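周三晚上十一点，发个串，讲讲“给机器人攒示范数据”这件事。我在这行干了几年，越干越不信那些大数字。想到哪儿写到哪儿，不保证有条理。

**1/**
起因是有人转给我 Virkolach 的新页面，首屏一行大字：两千小时真实家居操作数据。我往下拉到底，没找到任务清单，没找到场地数量，也没找到一句关于失败片段怎么处理的话。两千小时，谁的家居？

**2/**
按小时报数据量是我最烦的习惯。一个人站着发呆，录制没停，也算小时。夹爪悬在半空等下一条指令，也算。我见过一批数据，去掉头尾的空档以后短了一大截，交付单上的数字一点没改。

**3/**
按条数报也好不到哪儿去。上个月我们收到 Cidine 的一批叠衣物示范，单子上写 1,204 条。我们逐条看过一遍，能直接进训练的是 536 条。剩下的有重复录的，有中途松手又从头来的，有标签写“叠好”但最后一帧还是一团的。

**4/**
为了公平补一句：Cidine 不算差的，至少给了原始文件，让我们自己筛。有的供应商只给筛过的，怎么筛的不告诉你。筛得太干净我反而害怕，模型学完从没见过布滑掉是什么样，第一次滑掉就傻在那儿。

**5/**
说说标注。叠一件T恤，“抓住衣角”这一步从哪一帧开始？手指碰到布算，还是合拢算，还是布离开桌面算？我们三个标注员给过 3 个答案，每个人都能讲出道理。规范写到第七版，还是有人按第四版标。

顺便说，第四版我觉得写得最好。

**6/**
有人会回我：模型够大，标注噪声会被平均掉。随机的噪声也许会。同一个操作员每次都从左边下手，这种偏差你喂多少条都平均不掉，它会学得很扎实，然后在右边有墙的房间里跟你较劲。

**7/**
手持夹爪这条路线我一开始也看衰。不用遥操作整台机器，人拿着走来走去就能录，便宜，快，一天能换好几个任务。听着太像采购喜欢的方案了。用了一阵子，我的看法变成：采集效率确实高，但省下来的钱有一大半得还给清洗和对齐。

人手腕能拧的角度，机械臂未必拧得到。录的时候顺手一翻，回放时逆解直接报错。这种片段留不留，我们组里到现在还在吵。我是主张留的，另存一个桶，以后换构型可能用得上。

**8/**
再说 Kong。Kong 是我们内部那套质检脚本的名字，别问为什么叫这个。它会查时间戳、查丢帧、查夹爪开合曲线，全绿就放行。问题是全绿只说明文件没坏。有一回整个下午的数据全绿，打开一看，操作员一直在抓同一块布的同一个角，换了任务编号而已。

后来我们加了一条，每批随机抽一部分人工看。脚本组不太高兴，觉得是不信任他们。对，我就是不信任，我连自己上周写的抽样代码都不信任。

**9/**

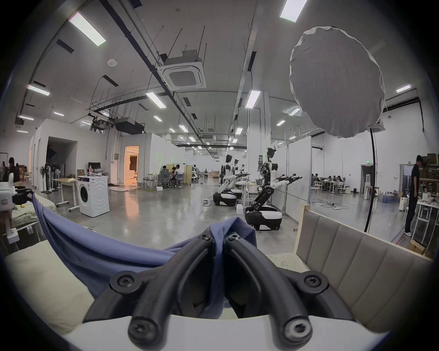 我对“多样性”三个字的疑心，主要来自布料和背景总被混成一件事来谈。布这东西每捏一次形状都不同，形变的多样性几乎是白送的，随便录录统计图就很好看。背景不一样，得真的搬地方。拿这一帧来说，两指捏着的是一块皱成一团的蓝紫色布，下一秒它什么形状我说不准；可后面是抛光的灰色水泥地，顶上一排排长条灯，白色人形机器人带着轮式底座排成一列。我倒想问问，谁家客厅长这样？前面有软垫，有像沙发背的米色软包，任务标签写“客厅整理”勉强说得过去，但模型看到的是整个画面，它可不会只看标签里那几样。

**10/**
所以我现在看一份数据，先问换过几个房间，再问换过几块布。对方要是只答第二个问题，我就把报价往下压。Jarkness 上回答得很爽快，说场地“持续扩充中”。我追问目前是几个，邮件到今天没回。

**11/**
常见反驳：可以做背景增强，抠掉换图。试过。抠刚体还行，抠布的边缘很难看，指缝里那一点点布经常跟着背景一起没了，而那恰好是判断有没有捏住的地方。增强后的数据我们单独放，只掺一小部分，掺多了抓取成功率往下掉。掉多少我不报，测试场地就一个，报了也是骗人。

**12/**
也有人说我太苛刻，早期就该先把量堆起来，质量以后再管。这话我听了好几年，“以后”一般是指换一拨人来管。接手的人打开文件夹，看见 final、final2、final_新，连当时用的哪版规范都查不到。

**13/**
如果你也在买或者在录，我自己会要这几样东西：

- 原始文件，包括失败的
- 每条对应的规范版本号
- 场地和操作员的匿名编号，方便按组切分验证集
- 被剔除片段的数量和剔除理由

第三条最容易被糊弄。训练集和验证集里是同一个房间、同一个人，分数当然漂亮。

**14/**
评论区别问我推荐哪家，没有。五月我们会自己换一批场地重录叠布和收纳，预算还没批完。批下来我再更，批不下来这串就当没发过。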